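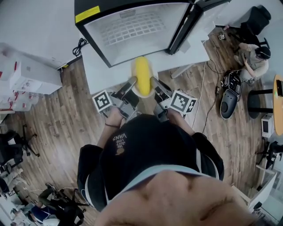
Room notes: cables, floor space and the plate task

The main work table stays where it is through December. It is the white one in front of the black-framed cabinet, and the wooden floor around it is now shared by table work and floor work. Both can run at the same time if the following is observed.

Cables. Coil any spare length of black cable and leave it beside the table, on the left. Thin cables to floor devices may cross the planks only on the right side of the room. Madalena Lobo measured the walkway between the two areas at 1,256 mm with both in use. Please keep it at that or wider.

Plate task. The yellow banana shape and the white plate remain the standard pair for hand-held gripper practice. The object starts on the plate. Hold the gripper with both hands and approach with the fingers pointing forward. The marker cubes on the outside of the gripper must stay uncovered -- sleeves and loose cuffs are the usual problem. The current set holds 172 logged attempts, and the target for the month is 1,000.

Floor work. Sit or crouch facing the device and keep small parts within arm's reach. Office chairs go back to the far side of the room when not needed. Anything left on the planks at 6 p.m. goes on the white shelf.

Storage. Clear bags with red lettering belong next to the white cabinet. Américo Meireles has moved the parts list to the Dornero folder; it now runs to 1,638 lines, including the old Barros entries, which have kept their numbers. New items are added at the bottom. Do not re-sort the list, as the bag labels refer to line numbers.

Round table. It is for items in use the same day and has no fixed owner. Longer loans should be entered in the Dornero folder with initials and a return month.

Corrections to the parts list go to Américo. Questions on the layout go to Madalena.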